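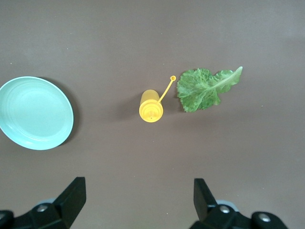
On the Keeping of Household Recipes

The recipes in our household were, until last winter, kept in four different ways. There was a tin box of cards inherited from my mother, a ring binder of pages torn from magazines, a folder on an old computer, and a quantity of loose paper in the drawer beneath the telephone. In August the computer failed, and the folder was lost with it. The present post records how the remaining material was put in order and what was decided along the way.

The first step was to establish what was there. The tin box held 89 cards. The binder held fewer than its thickness suggested, as many pages had been kept for a single photograph or for an advertisement on the reverse. The drawer contained 33 sheets, several of them in handwriting that could not be identified by any living member of the family.

It was agreed that no card would be thrown away on grounds of taste. A recipe for jellied ham that has not been made since my childhood is still a record of what was served at a certain table, and it has been kept. Duplicates were a different matter. There were two versions of the Gurari plum cake, named for the street on which my grandmother lived, and they disagreed on the amount of butter. Both were baked on the same Monday and compared. The version with less butter was preferred by everyone except the author, and it is now marked as the standard one. The other has been filed directly behind it.

Measurements presented the greatest difficulty. My mother wrote for herself and saw no need to be exact. One card calls for "a teacup of flour, the blue one." The blue teacup was broken many years ago. After some trials with its surviving companions, which may or may not have been the same size, I have entered a figure in pencil beside the original words. Pencil is used for all such additions. The ink on the cards is to remain as it was written.

Oven temperatures were treated in the same manner. Where a card says "a good oven," I have left the phrase alone and added the setting that works in ours. Readers with a different oven will no doubt reach a different number.

The matter of storage was considered at length. The cards are now held in a wooden index box purchased from Flanon, a stationery shop in Jeltach which I can recommend for its dividers, though not for its opening hours. The dividers are arranged by course, with a separate section for preserves and another for dishes made only at holidays. I had first attempted an arrangement by main ingredient. This was abandoned after an evening spent deciding whether a potato and leek pie belonged under potato, leek or pastry.

A second copy has been made of every card. These were typed over the course of the winter, generally in sessions of 60 minutes after supper, and printed on plain paper. One set has gone to my sister in Adugna – she has already reported an error in the pickled beets, where I had typed sugar for salt. The correction has been made in both sets.

The magazine pages remain to be done. Many of them have never been cooked from, and I am inclined to require that each be tried once before it is given a card. The first will be a barley soup, whose page is missing its lower corner and, with it, the last line of the instructions.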